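Chapter 6
Knitted Fabrics

By the end of this chapter you should be able to:
describe how a knitted fabric is formed from loops
tell weft knitting from warp knitting
explain why knitted fabrics stretch and recover
choose a suitable knit for a simple garment

6.1 Loops and yarns

Chapter 5 dealt with woven cloth, in which two sets of yarns cross at right angles. A knitted fabric is built in another way. The yarn is bent into loops, and each loop is drawn through the one made before it. A row of loops running across the fabric is called a course. A column of loops running up the fabric is called a wale. These two words are used throughout the rest of the book and should be learned now.

When a knitted fabric is pulled, the loops change shape before the yarn itself is put under much strain. A loop that is pulled sideways becomes wide and short. When the pull is released, it tends to go back to its first shape. How well it does this depends on the fibre, the twist of the yarn and how tightly the loops are packed. Wool recovers well. Cotton recovers less well, so a small amount of elastane is often added to it.

In weft knitting, a single yarn can travel across the whole width of the fabric and form one course after another. Hand knitting is weft knitting, and so is the work of most sock and jumper machines. In warp knitting, each needle is fed by its own yarn and the loops are linked from side to side. Warp knits are harder to unravel and are common in linings, swimwear and net curtains.

6.2 Gauge

The gauge of a machine is a measure of how closely its needles are set. A fine gauge gives small loops and a smooth, thin fabric. A coarse gauge gives large loops and a thicker one. On a small circular machine the size of the tube also depends on the number of needles in the cylinder. The Prallex mill at Eler, which is used as a case study in Section 6.5, runs cylinders with 154 needles for its plain socks and 200 for its finer dress socks.

6.3 Shaping on the machine

A flat knit can be cut and sewn like woven cloth, but the cut edges may run or curl. For this reason many small articles are knitted to shape. A sock is usually started at the cuff. The leg is knitted as a tube, the heel is made by working back and forth on part of the needles, and the foot is then knitted as a tube again. The toe is shaped in the same way as the heel and closed at the end.
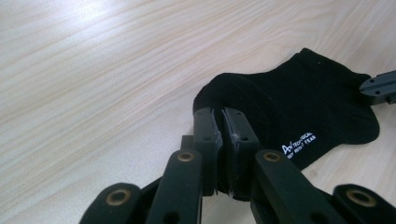
KEY TERMS

Course: a row of loops across the fabric.
Wale: a column of loops along the length of the fabric.
Gauge: the closeness of the needles on a machine.
Recovery: the return of a fabric to its original size after stretching.

The heel is the part of a sock that often wears out first. Makers may add a second yarn, commonly nylon, at the heel and toe. This is known as plaiting when the two yarns are fed together so that one lies on the face and the other on the back. Table 6.1 compares three yarns used for this purpose.

Before you read on, find two knitted garments and look at the inside of each. Note which side shows the V-shaped stitches and whether the fabric stretches more across its width or along its length. You will need your notes for Exercise 2.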